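Zindley Teach Station
Section 4. Recording a Task by Remote Control

4.1 Before you begin

This section covers recording demonstrations with the handheld leader control. For recording by moving the arm directly, see Section 5. The two methods can be used in the same project, but each recording file must contain only one of them.

Complete the joint zero check in Section 3 before the first recording of the day. Leader and follower offsets from a previous session are not kept after a power cycle.

CAUTION: Keep hands out of the follower arm's reach whenever the ARM light is solid. To reset the work by hand, set the pedal to HOLD and wait for the light to blink.

4.2 Setting up the recording

1. Place the work surface inside the reach zone set in Section 2.4. Soft surfaces such as seat cushions are allowed. Set Surface Type to SOFT. This lowers the downward force limit of the gripper.

2. On the station panel, open Record > New Task and enter a task name. Use lowercase letters and hyphens. Names longer than 28 characters are rejected.

3. Open Views and select the wrist view. Both fingertips must be visible with the gripper fully open. If one is missing, loosen the two bracket screws, turn the bracket until both tips appear, and tighten again.

4. Fix the exposure with a light-colored item and a dark-colored item on the surface. Do not leave exposure on Auto. White fabric next to a strong color causes Auto to shift during a grasp, and the shift is stored in the recording.

5. Set Grip Scale. A value of 1.0 passes the trigger position to the gripper unchanged. For thin cloth, use 0.6.

4.3 Recording a garment task

The steps below use shirt folding. They apply to any item that changes shape when lifted.

1. Lay the shirt on the surface and arrange it in the starting state. Starting states should differ between recordings. Include states with a sleeve already folded over the body.

2. Squeeze and release the leader trigger once to take control. The follower arm will match the leader pose at low speed. Do not move the leader until the tone sounds.

3. Press the pedal once to start recording.

4. Bring the gripper in low, with the fingers open and one finger on each side of the fold or cuff to be grasped. Check the spacing in the wrist view before closing.

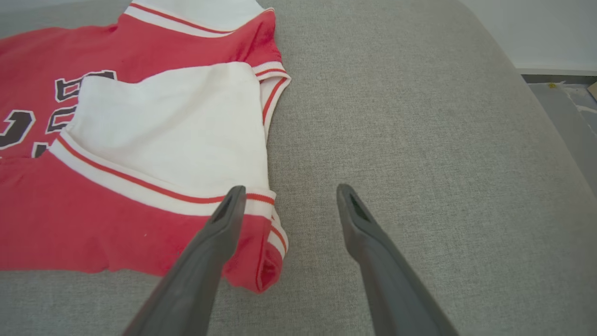
Figure 4-3. Wrist view, gripper open. The cuff lies between the two fingers; the left fingertip is over the garment and the right finger is over bare surface.

5. Close the trigger slowly until the force bar turns green. If the bar turns amber, the fingers have picked up the surface along with the cloth. Open, raise the arm slightly, and try again. A failed grasp followed by a clean one may be kept in the recording.

6. Lift, carry, and lower the cloth in one continuous motion. Pauses longer than 3 seconds are marked in the timeline and must be trimmed before export.

7. Open the gripper fully before backing away. Backing away with the fingers partly closed drags the fold.

8. Press the pedal once to stop. Press it twice to stop and discard.

NOTE: Ribbed cuffs and collar bands hold their shape better than flat panels and are a good choice for an operator's first grasps. Once the operator is comfortable, add grasps on the hem and on single-layer fabric.

NOTE: Printed lettering on a garment may appear inverted in the wrist view, depending on how the garment is laid. Do not rotate the view to correct it. Rotation changes the stored image and makes the recording incompatible with the rest of the task.

4.4 Reviewing and exporting

1. Open Record > Review. Recordings are listed with the newest first.

2. Play each recording at double speed. Mark it Good, Trim, or Reject. Reject any recording in which a hand enters the wrist view between start and stop.

3. Select Export. The station checks joint data against the video and reports dropped samples. A recording with dropped samples during a grasp cannot be marked Good.

4. When export finishes, the task counter is updated. The internal drive holds up to 3,000 recordings in all tasks combined. Recording is disabled when this limit is reached.

4.5 Messages

E-805 LEADER LOST. The leader cable is loose or the leader is outside its working range. The follower arm holds its last pose. Set the pedal to HOLD, reseat the cable, and repeat step 2 of Section 4.3. The current recording is discarded.

W-28 VIEW CHANGED. The wrist bracket has moved after the task was created. Realign it against the saved reference view, or start a new task.

Related topics
Section 2.4 Setting the reach zone
Section 3 Joint zero check
Section 5 Recording by hand guiding
Replacing Zindley fingertip pads
Using the Heneter foot pedal
Moving recordings to Zisbridge storage
Release notes, April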